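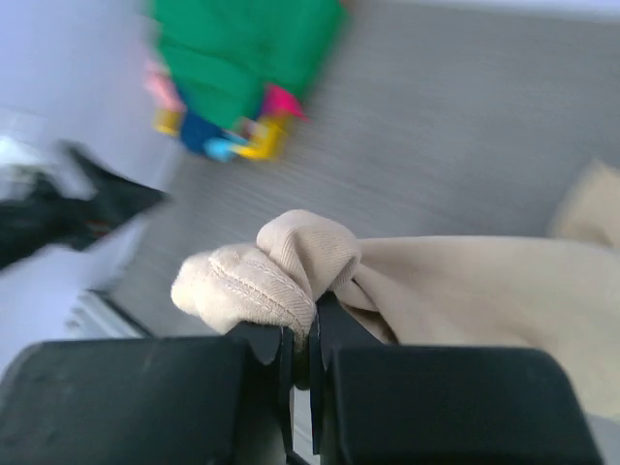

Cotton that has not been scoured takes dye unevenly. Mill-finished cloth carries wax, pectin and sometimes starch size, and a normal wash leaves much of this in place. The procedure below covers weighing, scouring, rinsing and checking undyed cotton before it is mordanted. It does not apply to wool or silk, which are damaged by hot soda.

## Equipment

- Stainless steel pan with lid, 19 litres or larger. Aluminium must not be used with washing soda.
- Scales reading to 1 g
- Thermometer
- Washing soda (sodium carbonate)
- Neutral liquid soap. I use Flendumex, unscented; any plain soap without brighteners will do.
- Long-handled spoon kept for dye work
- Rubber gloves and eye protection
- Notebook

Equipment used for scouring should not go back to the kitchen.

## 1. Weigh the cloth dry

All later quantities are worked out from the dry weight of fibre (WOF). Leave the cloth indoors overnight before weighing, away from radiators. Write the figure in the notebook and also on a tag sewn to a corner of the cloth. Tyvek tags survive the simmer. Card does not.

The quantities in this page are for a batch of 400 g. Scale them in proportion for other weights, but do not scale the pan down so far that the cloth is packed tight.

## 2. Pre-wash

Wash the batch at 40 °C with soap only. Do not use softener. Softener leaves a coating which has to be scoured off again, and in two of my test batches it was still resisting the mordant afterwards.

Garments and cut lengths can be washed together if the fibre is the same. Fasten zips, undo buttons and turn pockets out. Elastic and polyester thread will come through the scour but will not take the dye, so decide at this point whether pale seams are acceptable.
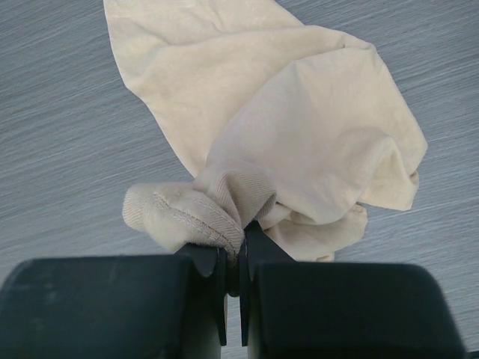 Put the cloth into the pan while it is still wet from the wash. If it has dried in the meantime, soak it in plain water for at least an hour.

## 3. Scour

1. Fill the pan two-thirds full with warm water.
2. Dissolve the washing soda in a jug of hot water and stir it in. Use two per cent WOF, so 8 g for this batch.
3. Add one teaspoon of soap.
4. Open out the wet cloth and lower it in a little at a time.
5. Bring to a gentle simmer over half an hour.
6. Hold at a simmer for two hours with the lid on. Turn the cloth every ten minutes or so.
7. Switch off and leave to cool in the liquor.

The liquor will turn yellow or light brown. This is normal even with cloth sold as bleached. If it comes out very dark, empty the pan and repeat the scour with fresh water and soda. Cloth sold as "prepared for dyeing" still gets a scour in my workroom, shortened to one hour.

Cloth that floats has air trapped under it. Press it down with the spoon until the bubbles stop.

## 4. Rinse

Rinse in warm water first, then cool, until the water runs clear and no longer feels slippery between gloved fingers. Four changes are usually enough. In hard water areas add a tablespoon of white vinegar to the second-to-last rinse.

Spin, then dry on a line. The batch can be mordanted straight away while damp, but check the absorbency first on a corner that has been dried. If storing it, weigh it again. A 400 g batch that reads 504 g is still holding a good deal of water and will mildew in a closed box.

## 5. Check the result

**Absorbency.** Let a drop of water fall on the dry cloth from a low height. It should sink in within a second or two. A drop that sits as a bead shows that wax or size remains, and the scour should be repeated. Test the middle, both selvedges and one seam.

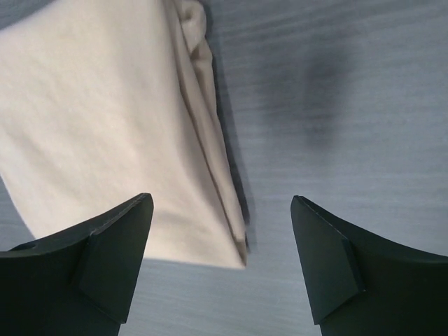
**Evenness.** Look over the whole surface by daylight, on a plain table, and mark any darker patches with a loop of thread. Do this with the cloth opened out in a single layer. Folded cloth gives false readings: the piece in the last photograph goes from pale cream to a slightly darker taupe-beige towards the right, and the change follows the slope down to the folded edge. Shading of that kind should move or vanish when the fold is shifted. A patch that stays in the same position needs a second scour.

**Weight.** Compare the fully dry weight with the figure on the tag. A small loss is expected. Heavily sized cloth loses more, and the mordant should then be worked out from the new figure. Cross out the old one.

## Disposal

Neutralise the cooled liquor with vinegar, then pour it down a drain connected to the main sewer, with the tap running. Do not put it on beds or into a pond.

The notes on mordanting with alum start from the dry weight recorded in step 5.

Mitiku Kahsay
Last revised October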